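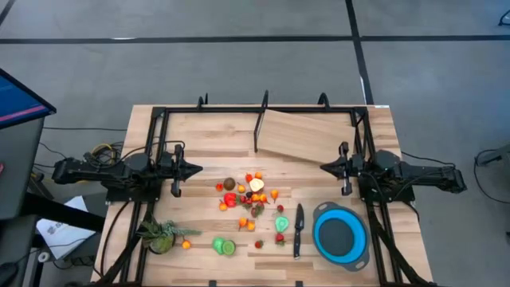 Figure 3. Workcell used for the produce-sorting trials, head view.

5.2 Does the planner need the detector's confidence?

The Flakon planner takes a confidence score with every detection and uses it to decide which object to pick first. Earlier reports credit this ordering with most of the gain over a fixed pick list. We doubt that. Confidence in our logs follows how isolated an object is far more closely than how well it has been recognized. In the layout of Figure 3, the small orange pepper lying by itself near the potted plant is an easy detection and also an easy grasp, while the red and orange pieces packed together in the middle of the table are hard on both counts. A planner that simply preferred objects with free space around them would begin in the same place, and it would never need to read the score.

To separate the two effects, we replayed 2,458 logged pick decisions with the scores shuffled among objects of the same scene, leaving the geometry untouched. If confidence carried information of its own, the chosen order should get worse. In all but 437 decisions the first pick stayed the same, which suggests to us that the clearance term in the cost function does nearly all the work. The Varell baseline has no confidence input at all, and we could find no layout type in which it was clearly behind.

Two cautions apply. Replay says nothing about grasps that were never attempted, so we can't claim the shuffled order would have succeeded on hardware. The clearance term was also tuned by hand on 4 layouts, and Howlader, who did the tuning, regards the weights as fragile. Raising the planning budget to 2,000 samples per decision did not change the picture. We therefore leave the score out of the experiments in Section 6 and would ask anyone reporting gains from it to publish the shuffled control alongside.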